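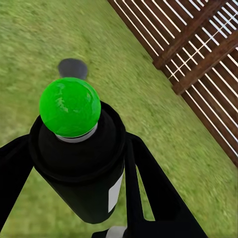 Glossy green beside matte black.

Print this page | E-mail this page

Garden Design for Beginners, Unit 4: Green and the Other Quiet Colors
November 6, 2019
By the course office, Widura Evening School

In the last unit we spoke about flowers, and many of you wrote afterwards that you would like to have more flowers. This unit is about the rest of the garden. In most gardens the flowers are present for a few weeks, and the leaves, the bark, the lawn and the walls are present for much longer. Please read pages 46 and following in the course book before the meeting.

4.1 Green is several colors

When we say "green" we put together many things. A young leaf in spring has much yellow in it. A yew hedge is almost black when the sky is cloudy. Some leaves have a waxy surface and give back the light of the sky, so that from one side they look nearly white. It is useful to note two properties separately: the color itself, and whether the surface is glossy or matte. Holly and ivy are glossy, sage and lavender are matte. If you plant only glossy leaves together, the eye does not rest. If you plant only matte leaves, a shady corner can become very dull.

Green also depends on its neighbor. A yellowish green looks stronger next to a dark thing, for example a stained fence or wet slate, and weaker next to a lawn of the same color. You can try this at home with one leaf and two sheets of paper, dark and light.

4.2 Bark and walls
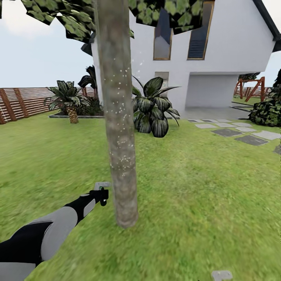
Credit: Fikon

A large tree near a house is often the first thing a visitor sees, and still in the planting plans that we receive it is usually only a circle. The circle shows the crown. It does not show the trunk, and at eye level the trunk is what one has in front of the windows. Therefore we ask you to draw the trunk also in the elevation (the view from the front), with its real width.

Against a white wall, a trunk always looks darker than it is. This is the same effect as in 4.1, only in the other direction. A birch, which everybody calls white, becomes gray there. If you want the pale bark to be seen, give it a dark background: a hedge of yew, a brick wall, or the deep shade of a neighbor's conifers. At Illberg the birches stand in front of hornbeam, and they are best in November, when the leaves of the hornbeam are brown and remain on the branches.

Spots on bark are mostly not a reason to worry. Lichen grows slowly and takes nothing from the tree. Please do not brush it away for the sake of a cleaner color. With a young tree of thin bark you can do real damage by brushing.

4.3 Paint

The wall is also a color which you choose. Pure white is hard in full sun. In the Brunner garden, which we visited with the spring group, the long wall was repainted from white into a warm gray, and the plants before it were not changed at all. Compare the two slides in the course folder. Most of you will think that new shrubs were planted.

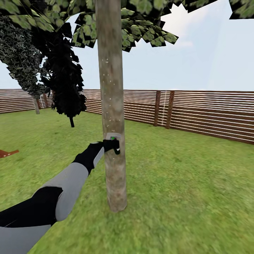
One participant objected that a gray wall is depressing in winter and that in a small yard one needs every bit of light. The remark is correct for yards that face north. There we recommend an off-white with a little yellow in it, and the gray only for the part below the window sills. The participant added that she would keep her white wall in any case, and she may of course do this.

4.4 Exercise for the next meeting

Choose one view in your garden or in a public park. Look at it in the morning, at noon and before dark, and write down the 3 largest areas of color each time. Use your own words ("soup green" is allowed). Do not use the names from the paint catalog. Then draw the same view with pencil only, and mark which surfaces are glossy.

Bring the drawing on paper, size letter or smaller. If you have no garden, the courtyard of the school is open until the evening classes end.

Related units
Unit 2: Measuring the plot
Unit 3: Flowers through the year
Unit 5: Paths, gravel and steps
Reading list for Illberg visitors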